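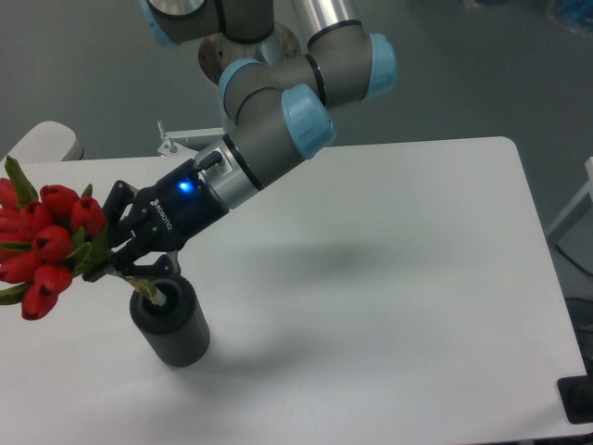 Red tulips and black ribbed vase, white table.

Trellside Community Hall
Pre-Event Safety Inspection – Spring Flower Show
Inspected by: Mutua Were
Reviewed by: Nassoro Mwakalinga
Rated occupancy: 374

1. Exits and routes
Main doors open fully from inside: Pass
Side exit, garden end: Fail. Stacked chairs reduced the clear width. Chairs moved to the store during the inspection. Recheck before doors open.
Exit signs lit: Pass
Aisles between display tables at least 6 feet wide: Pass, except Row C. Exhibitor Bakilana to pull its stand back to the floor tape.

2. Fire safety
Extinguishers in place, gauges in the green: Pass
Kitchen fire blanket: Pass. The wall hook is bent and should be replaced.
Alarm panel clear of faults: Pass
Open flames: None permitted. Scented candles listed on the Gosow stand plan are for sale only and must remain unlit.

3. Electrical
Extension cords taped or covered: Fail at Stand 33. One cord crosses the public aisle without a cover.
Outlets near the watering station protected (GFCI): Pass. Test button tripped on each.
Portable heaters: Not applicable

4. Water and floors
Buckets kept under tables: Pass
Wet floor signs available: Pass. Two more requested for the foyer.
Entry mats flat: Comment. The left mat curls at one corner – tape is a temporary measure only.

5. Loads and storage
Shelving within posted limit of 500 lb: Pass
Ostix rolling ladder locked when not in use: Pass. Key held at the front desk.

Result: Conditional approval. Items 1 and 3 to be closed and initialed by 8:30 a.m. on opening day.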